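Dundgate Robotics Laboratory
Shared notebook, simulation bench
Entry for May, opened 08:40
Written by: Faizal Yusof
Read and initialed by: Ronaldo Arruda

Subject: Unplanned contact between gripper and tabletop in the flat-shape sorting task

This entry records the fault found in the overnight batch, the checks carried out this morning, and the restrictions now in force on the Tramov controller. It replaces the short message left on the bench terminal at 07:15, which named the wrong configuration file.
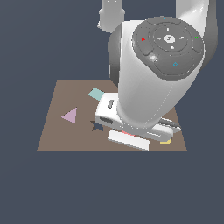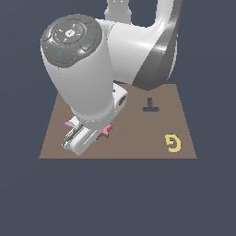 Simulated cell, flat shapes on the brown tabletop.

The batch consisted of 1,195 episodes. The contact monitor raised a flag in 534 of them. A flag means that the force between a finger and the table surface exceeded the limit set in the task file for more than 2 consecutive control steps. The batch was not stopped, as the monitor was configured to log and continue. That setting was inherited from the earlier block-stacking task, where brief table contact was accepted. It should have been changed when the task was copied, and it was not on the checklist.

The first flag appears early in the log. There is no gradual increase. From that point the flagged episodes are spread through the night with no relation to the clock, the memory use of the machine, or the random seed. I had expected a slow memory problem of the kind seen in March and spent the first part of the morning looking for one. That time was wasted, and the notes from it have been struck out on the previous page.

Checks performed, in order:

08:50. Replayed a set of flagged episodes at reduced speed with the contact forces drawn. The excess force occurs at the end of the descent, before the close command is sent. The approach path itself is correct.

09:20. Compared commanded and reached joint positions. The arm goes where it is told. The tracking error is within the normal band until contact is made, so the joint controller is excluded as a cause.

09:45. Compared the target height at the end of the descent with the height of the table surface in the world file. In flagged episodes the target is 12 millimeters too low. In unflagged episodes it is correct. No intermediate values were found.

10:30. Traced the offset to the tool definition. Two definitions of the gripper are present in the Magalhães library, one for the short fingertips and one for the long ones. The task loads the long fingertips in the model. The planner takes its definition from a cache that is filled when a worker process starts. Workers that were restarted during the night filled the cache from the library default, which is the short set. Every flagged episode ran on a restarted worker.

11:10. Started one worker by hand with the cache cleared and the default left in place. The fault appeared on the first episode. Started a second worker with the long definition forced. The fault did not appear.

Ronaldo Arruda repeated the last check independently on the other terminal, using his own copy of the repository, and obtained the same result. His log is stored beside mine.

Cause, as currently understood: the planner and the model can hold different tool definitions without any warning. The restart of the workers exposed this but did not create it. Why the workers were restarted is a separate question. The scheduler shows the restarts as ordinary, and I have asked for its full log.

Effect on results: the success figures reported from the overnight batch are withdrawn. Some flagged episodes were scored as successful by the task script, which tests only the final position of the shape. A shape pressed against the table and dragged to its goal passes that test. The score therefore hid the fault, and it is likely that earlier batches of this task were affected to some degree. They are to be treated as unverified until the contact logs have been read.

Safety matter. The same planner package was scheduled for transfer to the physical arm in the Gomomar cell this month. On the physical arm an error of this size at the end of the descent would drive the fingertips into the table. The protective stop should act, but the payload and force settings in that cell were relaxed for the insertion trials and have not been restored. I do not consider the protective stop alone to be sufficient. The transfer is suspended.

Restrictions in force from 11:30:

The Tramov controller is not to be run on the physical arm in any mode, including reduced speed, until this entry is closed.

Simulation may continue with the contact monitor set to stop. Do not return it to log and continue without a written note in this book.

Anyone starting a worker by hand must state the tool definition explicitly on the command line.

The force settings in the Gomomar cell are to be restored to the standard values before anyone enters it for other work. Ronaldo has the key and has agreed to do this today.

Proposed correction: the planner should read the tool definition from the loaded model at the start of each episode and refuse to plan if the two do not match. I have a draft of this change. It adds a small delay to each reset, which I regard as acceptable. Removing the library default altogether would be cleaner, but three older tasks depend on it and they have no owner at present.

Note from R. Arruda, 13:05: Agree with the cause and with the suspension. I would go further on the scoring script. It should fail any episode in which the contact monitor was raised, whatever the final position of the shape. Please also check the grasp width. It is read from the same cache, and a wrong value there would raise no flag at all.

Reply, 13:40: Grasp width checked. It is the same in both definitions, so no error arises in this case, but the objection stands and the comparison will cover it. Scoring change accepted.

15:20. Force settings in the Gomomar cell restored and read back by R.A. Printout attached inside the cover of the cell logbook.

16:10. Draft correction running on a short batch with forced restarts. No flags so far. The batch will be left on overnight with the monitor set to stop. Scheduler log not yet received. Entry remains open.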